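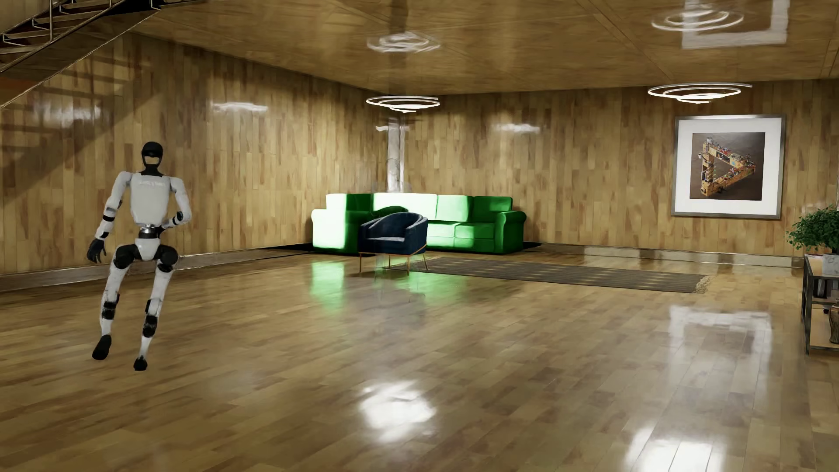

Humanoid robot in a wood-lined room. Computer render.

I am 335 points short of a toaster

Tuesday, May 6, 2025
Filed under: Money, Moaning

I joined the Vendov points scheme in January, against my own advice. The woman on the till asked if I had the app, I said no, and she looked so tired of asking that I downloaded it in the queue while the people behind me breathed through their noses. So that is how they get you. No grand persuasion, just mild social pressure next to the chewing gum.

As of last night I have 2665 points. The toaster needs 3000. I don't want the toaster, we have a toaster, but it's the cheapest thing in the rewards section that isn't a "mystery saving", and I refuse to accept a mystery from a supermarket.

My complaint with loyalty schemes used to be a vague one, something to do with privacy and plastic cards making my purse too fat. Having been a member for a few months I now have several specific complaints and would like to share them.

The first is the word "free". The points aren't free. Vendov puts a yellow label next to the ordinary one, and the yellow price is the one for members. I used to take this for a discount. Then I started paying attention to the ordinary price, the one for people without the app, and on quite a few of the things I buy each week it seemed to have gone up to make room. Washing powder is the clearest case. The members' price today is what everybody paid last autumn, as far as I can tell from a receipt I found in a coat. One receipt is not proof of anything and I know it. But I'd like somebody to explain to me why the saving is always printed larger than the price.

The second is the bonus. Every so often the app tells me I can earn 100 extra points if I buy something from a list of "picks chosen for you". I have looked at these picks with an open mind. They have included cat litter (no cat), a brand of oat drink I once bought for a visitor, and sparkling water in flavours that sound like scented candles. If this is what all that data gets them, I worry less about my privacy than I did. My sister thinks that's naive and that the daft suggestions are there to make me drop my guard. She may have a point, though she also believes the self-checkouts are listening.

And I did buy the sparkling water, once, for the points. It was on at more than twice what I'd pay for the plain sort. I worked out afterwards what 100 points are worth in toaster and I'm not going to write it down, my mother reads this.

Then there's the expiry. Points last a year, which sounds fair, except that "bonus points" are a separate kind of point and they last 54 days. Why 54? It's not a number of weeks. It's not a number of months either. I have read the terms and conditions all the way through, on my phone, in bed, and they say only that the period "may be varied". I suspect it was picked because you can't hold it in your head. You'd remember eight weeks. You might put two months on the calendar.

To be fair to Vendov, and I'm trying, they are no worse than the rest. Genier has a stamp card that moved to an app, then moved to a different app, and the stamps didn't all survive the journey. I was two coffees off a free one. I wrote to them and got a reply thanking me for being part of the Genier family, which I don't remember joining either.

The only scheme I've ever got on with was at Rinaldi, the deli by the bus station. They had a bit of card and a hole punch. When the card was full you got a sandwich, any sandwich, including the expensive one with the artichokes. If you forgot your card they gave you another and stapled them together later. They stopped doing it when the shop was refitted and now there's a tablet on the counter that asks for your email address before you've said what you want.

People tell me I'm being too suspicious. It's money off, take the money off, where's the harm. I do see that. If you were going to buy the washing powder anyway, and you'd be charged more without the app, then it's daft to stand on principle and pay extra for the pleasure. I have tried it for a fortnight and the pleasure was very small.

What bothers me is how much it has changed the way I shop. I used to go to the market in Clorlow for vegetables, because they're better and you can buy one leek. I have been only twice since joining. There was never a decision about it. I just kept finding that I was in Vendov anyway, topping up, with an eye on the total. I also know exactly how many points I have, and I could not tell you what's in my savings account.

So the plan for this month is the market on Saturdays, and Vendov for the heavy things. I'll let the bonus lot run out if they want to. If I get to the toaster I'll put it in the spare room and report back on whether it does crumpets, because the one we've got doesn't, they stick.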